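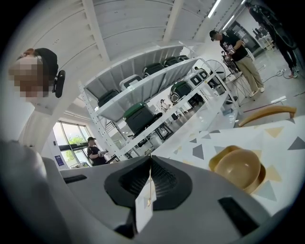

Kadir Bayram wrote in to ask whether you can fit the Drarix lap timer before the steering wheel goes back on, and says his first go ended with the screen hidden behind the top spoke. You can, Kadir, but I wouldn't. Put the wheel on first, sit in the kart, and then work through the steps below.

Section 4: Fitting the timer and getting your first lap

I've done this on my own kart and on a couple of hire karts at Yüksel, and the order hardly changes. You'll want a small flat screwdriver, a handful of cable ties and the bracket that came with the timer (the older bracket fits too, it just rattles a bit).

1. Sit in the kart in your helmet and gloves. Hold the wheel dead straight and have a friend hold the timer where you can read it without dropping your chin. Mark the spot with tape.

2. Clamp the bracket on and nip the screws up evenly. Tight enough that it won't twist when you lean on it, and no tighter.

CAUTION: Don't drill the wheel to fit the bracket. I've seen it done, and I wouldn't want to be holding that wheel over a kerb!

3. Run the Nesex rev lead down the steering column and wrap it round the spark plug cable. Leave enough slack for full lock both ways, then turn the wheel all the way left and right before you tie anything down.

4. Keep the lead well clear of the exhaust and the chain guard. Snip the ends off your cable ties, as they scratch like anything.

5. Press and hold MODE until the menu comes up. Choose TRACK, then NEW, and give it a name you'll recognise in April when you've forgotten the lot.

6. Go to MIN LAP and set it to 10 seconds shorter than your best lap. It stops the timer counting the same magnetic strip twice, or picking up a second strip where a circuit has one.

7. Start the engine with the kart on its stand and watch the rev reading. Mine settles just under 2000 at idle. If yours leaps about all over the place, take a turn off the lead and try again.

Note: The rev warning light goes up in steps of 500. I set mine one step below where the engine starts to sound strained, which gives me time to notice the light — I'm not quick at noticing lights.

8. Do a gentle out lap. The clock starts the first time you cross the strip, so you won't see a lap time until you've been right round again.

If nothing shows up, check that the sensor arrow points at the ground. Sólveig Þorgeirsson had hers upside down for a whole practice day and swore the track was at fault.

9. Back in the pits, open Draltar on your phone and press SYNC while the timer is still on. The memory holds 300 laps and then writes over the oldest, so copy them across before you pack up.

CAUTION: Take the timer off before you wash the kart. The case will put up with rain, but a pressure washer gets in round the buttons.

Section 5 covers split times and wet weather settings.

Posted in: Karting / Timers & Data Logging
Contact us | Back to top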